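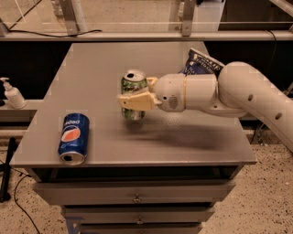 問い合わせ記録:配信版「Gomen」の音ズレと結末の欠落について
状態:保留(再現待ち)
区分:映像配信/再生不良/作品内容
対象:長編映画「Gomen」(配給 Escobar、配信 Sostadeo)

月曜 9:40 受付
利用者からの申告。終盤で台詞が口の動きより遅れる。さらに、劇場で観たときにあった最後の場面が配信版にはない、とのこと。使用機器はテレビの内蔵アプリ。字幕は日本語。
申告文には「明らかに短くされている」とあるが、何分短いのかは書かれていない。劇場で観た時期も不明。この種の「あったはずの場面」は記憶違いのことが多いので、まず音ズレと分けて扱う。

月曜 10:15
定型の案内を送付。アプリの再起動、機器の電源の入れ直し、音声出力をPCMに変更。
正直なところ、これで直るとは思っていない。序盤は問題なく終盤だけずれるという申告なので、出力設定の話なら最初からずれるはずである。ただ、手順を飛ばすと上の窓口から差し戻されるので送る。

月曜 11:50
利用者から返信。三つとも試したが変わらず。別の作品(恋愛もの、題名の記載なし)では起きないという。
返信の後半は映画の感想になっている。要約すると、主人公の灯台守が妹に謝りに行くまでの二時間がよかったのに、謝る場面そのものがないのでは題名の意味がない、という主張。気持ちはわかるが、切り分けの役には立たない。

月曜 13:05
こちらで再生確認。検証用のテレビとPCの両方で、冒頭から通しで視聴。
尺は188分。配給の作品資料に載っている上映時間も188分で、差はない。
音ズレはPCでは確認できず。テレビでは、船着き場の長回しのあたりから台詞がわずかに遅れているように見える。ただし、この場面は俳優が横を向いてぼそぼそ話すため、口元で判断するのは難しい。監督の好みで画面も暗い。同じ場面を3回見たが、遅れていると断言できる材料にはならなかった。

月曜 16:20
Escobarの窓口に照会。質問は二点。配信用に納品した版と劇場公開版は同一か。結末の場面に差し替えはあるか。
即日の回答は「同一のものを納品しています」の一文のみ。版の番号も、納品物の照合値も添えられていない。以前の別作品でも同じ文面を受け取っており、そのときは予告編用の音声が混ざったまま納品されていた。今回もこの一文だけでは閉じない。

翌日 10:00
同じ作品への問い合わせを検索。視聴者レビュー欄には3,437件の投稿があり、「音」「ズレ」「遅れ」で絞って目を通した。
該当しそうなものは多くない。しかも大半は「主人公とその妹の気持ちのズレ」という意味で使っている。音の不具合と読める投稿は2件。いずれもテレビのアプリで視聴したと書いている。
結末についての不満は音の件よりはるかに多い。ただし中身はばらばらである。「謝る場面が削られた」と書く人もいれば、「謝らないまま終わるのが潔い」と書く人もいる。「扉が閉まって終わる」派と「扉が開いて終わる」派もいる。同じ映画を観た人の証言とは思えない。レビューを根拠に版違いを認めるのは無理がある。

翌日 11:30
映画誌「Flament」の公開時の評に当たる。評者は最後の場面について、扉の前に立った主人公が息を吸い、そこで暗転すると書いている。手元の配信版の終わり方と一致する。
ただ、同じ評の中で灯台を「教会の塔」と書いている箇所があり、どこまで注意して観ていたのかは疑わしい。評点はやけに高く、本文の半分は監督の前作の話。参考程度にとどめる。

翌日 14:10
利用者へ中間連絡。尺は資料と一致していること、結末の場面について配給に追加照会中であることを伝えた。劇場で観た最後の場面を、覚えている範囲で書いてほしいと依頼。誘導にならないよう、こちらが確認した終わり方は書かなかった。

翌日 17:45
返信あり。妹が扉を開け、主人公が「ごめん」と言い、波の音が入って終わった、とのこと。かなり具体的である。
ところが、この台詞と波の音は予告編にそのまま入っている。予告編を再生して確かめた。予告編では扉が開き、声だけで「ごめん」と入り、波の音が重なる。本編では、この声は中盤、主人公が留守番電話に吹き込む場面で使われている。扉が開くのも中盤の、郵便局の扉である。
予告編の編集が本編にない結末を作っているわけで、利用者を責める気にはなれない。とはいえ、本人が劇場で本当に観た可能性もまだ消えてはいない。映画祭用に長い版があったという噂は以前からあり、出どころを追っても個人の掲示板に行き着くだけだった。

三日目 9:30
Escobarに再照会。映画祭版の有無をはっきり聞いた。あわせて、納品物の版番号を書面で求めた。
配信側の技術担当にも別件として音ズレを回送。添えた情報は次のとおり。
発生箇所:終盤、船着き場の長回し以降
発生環境:テレビのアプリ。PCでは再現せず
音声:日本語字幕、原語5.1ch
未確認:ステレオ音声での再生、一時停止後の変化

三日目 13:20
技術担当の返答。「5.1chの音声トラックに異常なし。テレビ側の処理遅延と思われる」
テレビ側の処理遅延なら、なぜ序盤では起きないのか、なぜ利用者の別作品では起きないのかが説明されていない。その二点を書いて差し戻した。別作品がステレオ音声のみだった可能性はあるので、題名を利用者に確認する。

三日目 15:00
ステレオ音声に切り替えて終盤だけ再生。台詞の遅れは感じない。5.1chに戻すと、また遅れているように見える。
同じ場面をこれだけ繰り返すと、遅れていると思って観れば遅れて見える。同僚に事情を伏せて両方を見せたところ、5.1chのほうを「なんとなく変」と答えた。一人の「なんとなく」なので証拠としては弱いが、回送票には書いておく。

三日目 16:40
利用者へ連絡。当面の回避策として、音声をステレオに切り替える手順を案内。

1 再生中に決定ボタンを押す
2 「音声と字幕」を開く
3 音声を「原語(ステレオ)」に変更する
4 船着き場の場面の少し前まで戻して再生する

4を省くと、切り替え直後の数秒が無音になることがある。テレビの機種によっては2の項目名が「言語」になっている。

四日目 10:25
利用者から返信。ステレオでは気にならなくなった。別作品の題名も判明し、音声はステレオのみの作品だった。こちらの推測とは矛盾しない。
あわせて「結末の件は納得していない」とのこと。当然だと思う。こちらも納得して閉じられる状態にはない。

四日目 11:10
Escobarから回答。「映画祭での上映については担当が異なるため確認中」。あるともないとも言っていない。版番号の記載は今回もなし。

残件
音ズレ:技術担当の再調査待ち。5.1chトラックの終盤のタイムコードを照合してもらう。
結末:配給の回答待ち。版番号が書面で届くまで「同一版」とは利用者に案内しないこと。
予告編:作品ページの先頭で自動再生される設定について、別票で改善要望を提出済み。本編を観る前に予告編の「ごめん」を必ず聞かされる作りになっている。

引き継ぎ
定型文の「お客様の環境に起因する可能性がございます」は、この件ではまだ使わないでください。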